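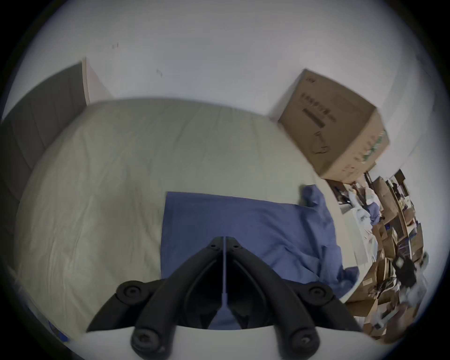
Section 4 - Bed and linen jobs with the hand gripper

Read section 3 first (charging, finger check). This part covers recording bed jobs by hand so the Flovitz arm can learn them later. The arm does not do this job unaided yet. It can pick up a flat cloth, most times. Folding, no. Making a whole bed, a long way off. Please don't tell households otherwise.

4.1 Before you start

1. Strip the bed down to the fitted sheet. Pull out the worst creases, leave the small ones. Real beds have creases.
2. Choose one cloth. Pillowcase or small folded sheet is best. Plain colour, different from the bed.
3. Lay it down flat or half bunched. Both are wanted. Don't do ten flat ones in a row.
4. Leave the rest of the room as it is. Boxes, shelves, stuff on the floor, fine. The arm will have to cope with it in the end.
5. Clear your own walking path though. You'll be looking at the cloth and not at your feet.

CAUTION - keep your free hand away from the fingers while they close. They don't pinch hard but the joints do.

4.2 Picking up

1. Hold the gripper over the bed, fingers pointing away from you.
2. Bring the tips down to just above the cloth. Stop. Count one.
3. Open, lower, close on a fold. A fold is much easier than a flat edge. If there is no fold, push gently sideways with one finger till you get one.
4. Lift slowly. If the sheet underneath comes up too, let go and start again. Keep the failed try, don't delete it.
5. Hold still for a moment at the top, then put it down.

Note: the failed tries are worth a lot. Of 1,045 pick-ups in the April batch from Haravham, Lejla Radonjić marked the double grabs by hand (cloth plus sheet) and those turned out to be the ones the arm had been getting wrong all along.

4.3 Moving and laying out

1. Grip near a corner or the middle of the top edge. Don't swap halfway.
2. Carry it low over the bed, let the bottom drape. No flapping.
3. Lower the hanging edge first, then draw the gripper back so the cloth lies out behind it.
4. With a comforter on the bed, go slower. Soft ground under the cloth, the tips sink in and you lose sight of them.
5. Watch for other fabric lying close by or underneath. Two layers look like one from above, to you and to the arm.
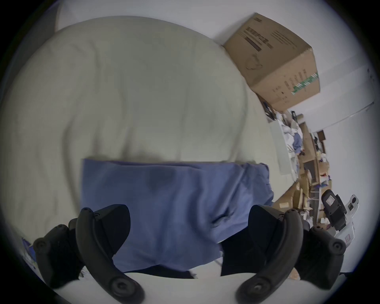
4.4 What the arm can manage so far

Asked a lot, so it goes in the manual.

- Pick up one cloth, plain bed: yes.
- Pick up one cloth, comforter on bed: sometimes.
- Lay it out square: rarely, and slow.
- Put a pillowcase on a pillow: no. Two hands needed, Kastriot Mujić is working on that at Caltham.
- Tidy a full shelf next to the bed: no. Don't let it try, it pulls things down.

A person does the pick and lay-out in 13 seconds without thinking. The arm is nowhere near that and speed is not what we are after this year. Phyllis Catterall wants it to be right first, I agree with her.

4.5 If something goes wrong

Cloth slips out - wipe the fingertips with a dry cloth. No spray.
Fingers don't meet at the tip - check the small screws near the tips, both sides. Hand tight only.
Fingers meet but sit crooked - stop using it, send it back to Partanen with the fault slip.
Recording stops early - memory nearly full. Copy off and restart, see 3.6.
Your arm hurts - stop. Half an hour is enough in one go, the tool gets heavy befroe you notice.

CAUTION - never run the Flovitz arm on a bed with anyone in it or sitting on it. Pets too.

4.6 Finishing up

1. Park the gripper with fingers closed.
2. Write down the bed type, cloth and wether it started flat or bunched.
3. Upload the same day. Full set is 1,000 pick-ups per household, no rush to get there.
4. Questions on the log sheet to Ankica Bošković, not to the general inbox.

Section 5 does towels. Mostly the same steps, but thicker cloth so open the fingers wider.

Manual queries: Floor Kuipers, Haravham office | © Partanen 2025 | Back to top
13 comments | Share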